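The plates I actually use
Why I gave up on the matching dinner service and went green 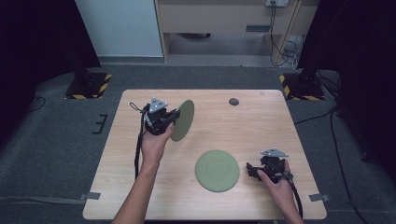
I grew up in a house with a Best Set. You probably did too. Ours was white with a gold line round the edge, it lived behind glass, and I could count on one hand the times I ate off it. So when I moved into the flat I did what I thought grown-ups did and bought a boxed service, all 105 pieces of it, gravy boats included. Reader, I do not make gravy.

It went in October. A neighbour's daughter was getting married and took the lot (she was thrilled, I was thrilled, my cupboard doors finally shut!) and I started again with two round green plates. One is a soft sage, the other a deeper, more olive sort of green, and I love that they don't quite match. Put them down on a pale wood table and the whole thing looks like spring, even in February with the heating on.

I'd gone into Kurkley meaning to buy white. Everyone says white, don't they? Food looks better on white. Well, I've tested this at some length and beans on toast looks marvellous on sage green. So does a fried egg. Tomatoes look almost too good to cut up. The only thing I'd keep away from it is pea soup, and you'd want a bowl for that anyway.

The other thing I've become fussy about is the rim. A slightly raised one is what you're after, just enough to stop the sauce wandering off but not so much that you're chasing rice up a wall. I once had a completely flat plate from Foletti, a gorgeous thing, and I wore most of a curry carried on it from kitchen to sofa.

As for how many, I now have 7, and roughly half of those are out at any given time. The newer ones came from Pesau, who do a mossy shade I'd happily paint a bathroom in. When people come round they get whatever's on top of the pile, and there's usually a bit of swapping before we sit down. My mother always asks for the sage one. She still has the gold-rimmed set behind glass, and she's offered it to me twice.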